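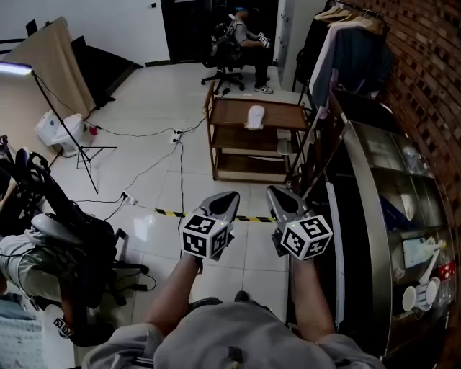

**Vima 到底管哪一段？**

Vima 负责把手持夹爪录下来的原始视频和传感器数据，变成机械臂可以直接执行或者拿去训练的轨迹。标定、时间对齐、标记块检测、位姿求解、清洗、重定向和导出都在它的范围里，模型训练不在。训练那边用什么框架都行，导出的格式写在仓库的 `docs/export` 里。

---

下面这些问题大多是从群里和工单里一条条攒起来的，有的问得很细，有的其实是同一个问题换了三种问法，我尽量归到一块儿。写得有点啰嗦，请多包涵，赶时间的话直接在页面里搜关键词就好。标定相关的内容是 Siamak Amini 写的初稿，规划和控制那几节请 Eduard Murín 看过，剩下的错误都算我的。

## 入门

### 我刚装好，第一步应该跑什么？

先别急着拿自己的数据，跑一遍自带的小样本：

```
vima check
vima demo --out ./tmp
```

`check` 会看显卡驱动、解码库和 Solov 的版本。Solov 是我们的求解后端，单独发版，所以最常见的麻烦就是 Vima 更新了、Solov 还停在老版本。这种情况命令行会给一行黄字，很多人一眼就滑过去了（我自己也滑过去好几回），然后在求解那一步收到一个莫名其妙的维度报错。看到黄字请停一下，先升级 Solov，再继续。

`demo` 跑完会在输出目录里留下一份 `report.html`。打开它，看一看左右两条轨迹的曲线是不是平滑，看习惯了正常的样子，以后自己的数据出了问题您会一眼就觉得“哪里怪怪的”。这个感觉比任何阈值都好用。

### Vima、Solov、Rodrigues、Bredov，这些名字都是什么关系？

新同事几乎都要问一遍，确实起名的时候没有考虑周全。

| 名字 | 作用 | 什么时候会碰到 |
|---|---|---|
| Vima | 主程序，命令行和网页查看器 | 每天 |
| Solov | 位姿求解和轨迹优化 | 报错的时候 |
| Rodrigues | 旋转表示的转换小库 | 写自己的导出脚本时 |
| Bredov | 机械臂侧的控制服务 | 回放和部署时 |

Rodrigues 这个库名和大家在课本里见到的旋转公式同名，搜索的时候很不方便，建议带上我们的仓库路径一起搜。改名的事提过，改不动了，引用的地方太多。

### 没有机械臂，能用吗？

能用，而且前半段流程完全用不到机械臂。采集、求解、清洗、导出都可以在一台普通工作站上完成，回放可以选仿真后端：

```
vima replay session/ --backend sim
```

仿真后端不算接触力，它只检查可达性、关节限位和速度。抓一个杯子会不会滑下来，它是不知道的，请不要拿仿真通过当作验收依据。

### Windows 支持吗？

查看器支持，求解不支持。想在 Windows 上跑完整流程的朋友，目前比较省心的办法是用容器。有人用 WSL 跑通了，也有人卡在视频硬解上卡了很久，我手头没有合适的机器来复现，所以只能说“有时候可以”，实在抱歉。

## 标定与感知

### 标记块需要多久重新标一次？

没有固定周期，看它有没有被动过。拆过、磕过、换过打印面，就重标；什么都没发生过，那每次开工前跑一遍快速检查就够：

```
vima calib verify --left left.yaml --right right.yaml
```

它会让您拿着夹爪慢慢转一圈，把每个面都给相机看到，然后给出面与面之间的一致性误差。这里说的“慢慢”，真的请慢一点，转得太快画面一糊，验证不过，您又要怀疑标定文件，又要怀疑相机，折腾一下午，最后发现只是手快了。

另外左右两个文件不要互换着用。标记编号是不同的，程序理论上会拦住您，可如果您自己改过编号配置，它就拦不住了。

### 地面反光很厉害，标记检测时有时无，怎么办？

按我们自己的经验，顺序大概是这样：

1. 先锁曝光。自动曝光会跟着亮地砖和灯头来回跳，标记块上的白格一旦过曝，黑格的边就被吃掉了。
2. 再看 `report.html` 里的“拒绝原因”一栏。如果多数是 `edge_contrast`，说明确实是光的问题；如果是 `min_area`，那是离得太远，调灯没有用。
3. 还不行的话，把检测器换成 `robust` 模式。慢不少，但对局部高光宽容得多。

请不要一上来就把检测阈值往下拉。阈值拉低以后检出率当然好看，误检也跟着来了，瓷砖缝、冰柜格架、衣服上的格子，都可能在某一帧里被认成一个角。误检混进求解里比漏检难收拾得多，漏检的地方还可以插值，误检会把整段曲线拽歪。

### 位姿偶尔会“翻面”，曲线上一根一根的尖刺，是什么原因？

这是平面标记的老毛病。只看到一个面、而且这个面几乎正对相机的时候，有两个位姿都能解释同样的角点，噪声稍微一推，解就跳到另一边去了。

立方体的好处正在于此：同时看到相邻的面，歧义就基本消失了。所以如果您的尖刺集中在某个动作上，回头看看那个动作里手腕的朝向，多半是一直用同一个面对着相机。采集时让手腕稍微带一点角度，就会好很多。

已经录完的数据可以这样补救：

```
vima solve session/ --flip-guard --prior imu
```

`--flip-guard` 会同时保留两个候选，交给 Solov 在整段轨迹上挑更连贯的那一条，`--prior imu` 则让惯性数据也来投一票。两个一起开，绝大部分翻面都能收回来。只开前一个也行，只是在动作停顿的地方容易犹豫。

### 好几个人在一个房间里同时采，会互相串吗？

不配置就会串。每一对夹爪必须有自己的标记编号段，在会话文件里写清楚：

```yaml
operator: a
markers:
 left: [range_a_left]
 right: [range_a_right]
ignore_unknown: true
```

最后一行很关键。它的意思是，看到不属于这一组的标记就当没看到。以前默认值是 `false`，别人的标记块从背景里晃过去，程序会很热心地把它也当作一个待求解的物体，于是轨迹文件里多出一个飘来飘去的“第三只手”。现在默认改成了 `true`，可老的会话文件里如果明写了 `false`，升级是不会替您改的。

编号段分配表放在共享文档里，领用之前看一眼，写上名字。去年五月前后那一批数据里有两组撞了号，分离起来费了很大力气，我不想再来一次。

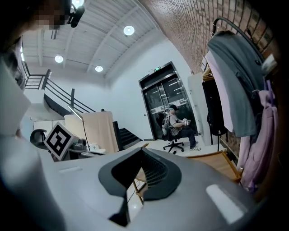 *夹爪端相机视角：下方是灰色夹爪外壳，远处是玻璃双开门，左侧可见一块黑白标记板。*

### 夹爪外壳占了画面很大一块，会影响视觉定位吗？

会有影响，所以需要遮罩。外壳跟着相机一起动，在画面里几乎静止，如果特征点落在上面，定位模块会真心实意地相信“相机没有动”。表现出来就是轨迹缩水：手走了很长一段，曲线只走了一小截。

遮罩文件每种外壳一份，命令是：

```
vima mask edit --device gripper_v
```

编辑器里用画笔涂掉外壳就好，边缘多涂出去一点。外壳表面的高光也要算进去，哑光的壳照样会映出一条亮带，而且这条亮带会随着手的转动滑来滑去，特别招特征点喜欢。手指张开和闭合时占的位置不一样，请按张得最开的状态涂一遍，再按闭合的状态涂一遍，取并集。

### 对着白墙和白天花板的时候总是丢跟踪，有办法吗？

纹理太少，谁来都难。能做的有几件：在那一侧补一块标记板，让它在夹爪朝上看的时候也能落进视野；建图的时候把房间慢慢扫一遍，砖墙、楼梯、衣架、门框这些有棱有角的地方多停留一会儿；再就是打开惯性补偿，短时间的空白靠它撑过去。

建图请在当天开工前做。椅子挪了位置、衣架上换了衣服，老地图里那一部分特征就作废了。局部变化问题不大，程序会自己降权，可如果变化太多，它会进入重定位，一旦重定位到错误的地方，后面整段都是错的，而且看上去还挺平滑，很难发现。所以我们在报告里加了“重定位次数”这一项，请养成看它的习惯。

### 人脸会被处理掉吗？是在哪一步做的？

导入时就做，在任何文件写到共享存储之前。`vima ingest` 先检测人脸并打码，再生成代理视频，后面的所有步骤读的都是打过码的版本。画面边上只露出半张脸的情况，检测器有可能漏，查看器里按 `F` 可以手工框选补打。

打码区域会自动并入遮罩，特征点不会落在上面，所以不用担心它对定位有什么坏处。

## 时间与同步

### 各路数据的时间戳到底以谁为准？

以采集主机的单调时钟为准，相机和惯性单元都换算到这上面。求解之后，所有通道统一重采样到 100 Hz，导出的文件里也是这个频率。

有人问能不能保留原始帧率，可以的，加 `--keep-native`。只是那样的话，左右手和夹爪开合就不在同一组时间点上了，训练脚本要自己处理对齐。除非您很清楚自己为什么需要它，我还是劝您用默认的，省下来的时间喝杯茶多好。

### 左右手看起来差了半拍，是同步坏了吗？

先做一个很土但很灵的检查：录一段双手同时快速开合的动作，然后运行

```
vima sync probe session/ --signal width
```

它会对两边的开度曲线做互相关，给出偏移量。偏移稳定不变，多半是某一路的固定延迟没填对，在设备文件里补上就行。偏移随着时间越来越大，那是时钟漂移，请检查采集主机上的时间服务，也看看是不是有哪一路走了省电模式。还有一种情况，偏移忽大忽小，毫无规律，这时候请弯腰看看线缆和供电，接头松动引起的丢包在软件里长得就是这个样子。

### 报错 399 是什么意思？

这大概是问得最多的一个了！399 的意思是“时间轴不单调”，程序发现某一路的后一个时间戳比前一个还早，于是拒绝继续。

常见原因有两个。一是录制过程中主机对时，系统时间往回跳了一下，而那一路设备的驱动用的恰好是系统时间。二是一个会话目录里混进了上一次录制的残留文件，程序按文件名拼接，拼出来的时间自然是乱的。

处理办法：

- 先运行 `vima inspect --timeline`，它会标出跳变在哪个文件、哪个位置；
- 如果是残留文件，移走即可，不需要重新导入；
- 如果是对时，用 `vima retime --anchor video` 以视频为锚重建那一路的时间。

请不要用 `--force` 跳过去。这个参数原本是给开发调试留的，跳过以后求解可以跑完，结果也能导出，只是那一段的速度全是假的。真有人把这样的轨迹送上了机械臂，好在 Bredov 的限速把它挡下来了。

## 规划与重定向

### 人手能做到的动作，机械臂够不到，Vima 怎么处理？

重定向的时候，Vima 先把末端轨迹整体放到机械臂的工作空间里，允许平移和绕竖直轴的转动，不允许缩放。不缩放是故意的，抓取动作里的距离是有意义的，缩了就抓不准了。

放置好之后逐段检查逆解。够不到的段会标红，您可以选：

- `drop`：整条丢弃；
- `trim`：掐头去尾，只保留中间可行的部分；
- `relax`：放松姿态约束，保住位置，让手腕自己找一个过得去的角度。

默认是 `drop`。Eduard 的意见很明确，他宁可少要一些数据，也不愿意要悄悄被改过的数据。我一开始觉得太严，后来看过几条 `relax` 出来的倒水动作，就不再争了。如果任务对朝向确实不敏感，比如叠放软的东西，`relax` 还是值得一试。

### 双臂的碰撞是怎么检查的？

人的两只手可以靠得非常近，换成两条机械臂，小臂和腕部的体积都大得多，很容易在末端还离得老远的时候，肘部先碰上了。所以 Vima 不看末端距离，检查的是整条连杆的包络，用胶囊体近似，沿轨迹连续扫过去。

近似总归偏保守，有时候它说碰了，您在查看器里放大看，明明还有一道缝。可以在机械臂描述文件里把胶囊体改得贴合一些，请不要去改安全余量，那个值是所有任务共用的，改了会影响别人。

### 轨迹里的旋转为什么突然跳一下，明明动作很平稳？

如果您导出的是旋转向量，那么转角接近半圈的时候，同一个姿态有方向相反的两种写法，数值上就会跳。姿态本身没有跳，是表示方法在跳。

Rodrigues 库里有 `unwrap()`，对整段序列调用一次，就会选一条连续的写法。四元数也有类似的问题，正负号代表同一个姿态，用 `align_sign()`。如果是拿去训练，我们推荐直接导出六维表示，它是连续的，免得在这种地方绊倒：

```
vima export session/ --rot 6d
```

顺便提醒一句，自己写脚本做平滑的朋友，千万不要对欧拉角逐分量做低通。求求了。

## 控制与回放

### 回放之前需要检查什么？

Bredov 在接收轨迹时会自动过一遍限位、速度和起始位姿，您需要自己确认的是现场：工作区里没有人，急停在手边，负载参数和当前装着的末端一致。最后这一项最容易忘，换过夹爪以后重力补偿还按旧的算，手臂会慢慢往下沉，或者往上飘，看着像控制器坏了。

首次回放请用低速：

```
bredov play traj.vima --scale slow --confirm
```

`--confirm` 会在每段开始前停下来等您按键。觉得烦是正常的，第一遍请还是开着。

### 回放的时候手臂一顿一顿的，是轨迹的问题还是控制器的问题？

看 Bredov 日志里的 `buffer_low`。如果它频繁出现，说明指令送得不及时，控制器饿着了，只能减速等。通常是运行回放的机器同时在干别的重活，比如在后台跑求解。换一台，或者把求解停掉。

如果没有 `buffer_low`，那就看加速度曲线。轨迹里残留的小抖动在人眼里几乎看不见，求两次导就很吓人了，控制器为了不超限只好反复刹车。这时候回到 Vima，用 `vima smooth --jerk` 处理一遍再导出。平滑不要开得太狠，开合夹爪前后的那一小段会被抹圆，原本干脆的一下变成软绵绵的一下，抓取时机就偏了。

### 夹爪的开合是怎么从手持端映射过去的？

手持端输出的是归一化的开度，全闭到全开。机械臂端的夹爪行程和形状都不一样，所以需要一张映射表，标定时让两边各走一遍开合，程序会自动拟合。

需要留意的是闭合那一端。人捏住东西以后会继续用力，开度曲线上却几乎看不出来，它只知道“停在这里了”。照搬到机械臂上，夹爪刚好停在物体表面，一提就掉。Bredov 里有个 `grip_bias`，会在接触之后再往里多给一点目标量，软的东西调小，硬的东西调大。没有通用的好值，请拿真实物体试。

### 策略在线运行时，延迟该怎么补？

感知到动作之间总有一段延迟，您送出去的动作序列，开头那几步在到达时已经过期了。Bredov 的做法是按时间戳丢弃过期的步，从当前时刻对应的那一步接上，接缝处做短暂混合。所以请务必给每一步带上时间戳，不要只发一个数组过来让它猜。

延迟可以用 `bredov latency` 实测。请在真正部署的那台机器上、模型也在跑的时候测，空载测出来的数字很漂亮，用处不大。

## 数据管理

### 一次会话录多长比较合适？

我们自己习惯每段控制在 2 分钟以内，一个任务做完就停，再开下一段。长段当然也能处理，只是求解的内存占用会涨上去，而且中间一旦出现重定位错误，连累的范围也大。短一点，坏了就扔，心里也不难受。

### 失败的演示要删掉吗？

请留着，打上 `fail` 标签。默认导出不包含它们，但是做成功判别、做恢复动作的同事会来找。真正该删的是采集本身出问题的，例如镜头被挡住了大半、标记块没装好、同步无法修复，这些用 `invalid`，每周五晚上会自动归档到冷存储。归档后还能找回来，就是要等一会儿。

### 磁盘总是满，怎么清？

`vima gc --dry-run` 先看看它打算删什么，没意见再去掉 `--dry-run`。它只清中间缓存，不碰原始数据和导出结果。一个跑满一天的采集点，清一次通常能腾出约 100 GB。代理视频如果不需要在网页上浏览，也可以加 `--proxies` 一并清掉，以后要看再生成。

### 发现了问题，怎么反馈最有效？

请附上这三样：`vima bundle` 生成的诊断包、会话编号、您期望看到的结果。最后一项经常被省略，可它特别有帮助，我们有时候对着一条曲线看半天，都觉得挺好，不知道您觉得哪里不对。

标定和检测方面的问题可以指给 Siamak，规划和 Bredov 指给 Eduard，拿不准就不指，我会分。问题不怕小，这一页里好多条都是从一句“可能是我不会用”开始的。

### 文档里的命令和我本地的对不上？

大概率是版本差得有点远。`vima --version` 看一下，再到页面左上角切换对应版本的文档。2.x 以前的 `vima run` 已经拆成了 `ingest`、`solve`、`export` 三步，老脚本里如果还在用，会打印一条迁移提示，照着改就行。配置文件可以用 `vima migrate` 自动转，转完请对照一下标记编号那一节，注释会丢。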